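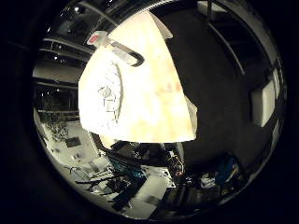 Vista da câmara de pulso, com um objeto claro a ocupar o centro da imagem e a bancada em baixo. Foto: Arellano

Quando a garra larga sem ninguém mandar

Por Consuelo Beltrán
Fevereiro

A falha apareceu no ciclo 224 de um ensaio de resistência. O braço tinha fechado os dedos, subido até à cota de transporte e iniciado a rotação da base quando a garra abriu. A peça caiu fora da zona protegida, a menos de um passo da cadeira do operador. O registo do controlador não continha qualquer ordem de abertura.

O laboratório da Arellano, em Warkau, usa o braço para manipular objetos leves e deformáveis, de forma irregular. A garra é elétrica, de dois dedos, com força limitada a 70 newtons. A câmara montada no pulso serve para estimar a posição do objeto antes do contacto e para confirmar que continua preso durante o transporte. Foi esta segunda função que falhou primeiro.

Þórey Arnardóttir, engenheira de segurança funcional, passou três semanas a reproduzir o incidente. O algoritmo de confirmação comparava a área clara no centro da imagem com um valor de referência. Com objetos de cor creme e iluminação de teto intensa, a saturação fazia com que parte do fundo fosse contada como objeto. A perda de preensão era detetada com atraso, já com o braço em movimento.

A abertura tinha outra origem. O cabo de alimentação da garra, fornecido pela Hornden, corria junto ao punho e dobrava a cada rotação do último eixo. Um dos condutores partiu no interior do isolamento e o contacto passou a ser intermitente. A cada quebra de tensão, a eletrónica da garra reiniciava e executava a rotina de arranque, que começa por afastar os dedos até ao batente.

«O comportamento estava documentado no manual», diz Arnardóttir. «A análise de risco é que tratava a perda de alimentação como um estado estável, com os dedos parados. O regresso da alimentação não constava da tabela.»

A correção teve duas partes. O arranque automático foi desativado e a garra mantém agora a posição até receber uma ordem explícita, com o braço imobilizado. O cabo passou para uma conduta externa com raio de curvatura maior e é substituído a cada 2.000 ciclos. Na visão, a área deixou de ser critério único – o sistema cruza-a com a corrente do motor da garra e para o braço se os dois valores divergirem em 2 leituras seguidas.

Fica por resolver a distância. A zona protegida tinha sido calculada para o alcance do braço, sem contar com a trajetória de um objeto largado em rotação. A Arellano reduziu a velocidade da base enquanto refaz o cálculo. O ensaio recomeçou do zero.

Artigos relacionados
Itesport revê as paragens de emergência na linha de embalagem
Cabos em eixos rotativos: o que medir antes de trocar
Saturação e falsos positivos em câmaras de pulso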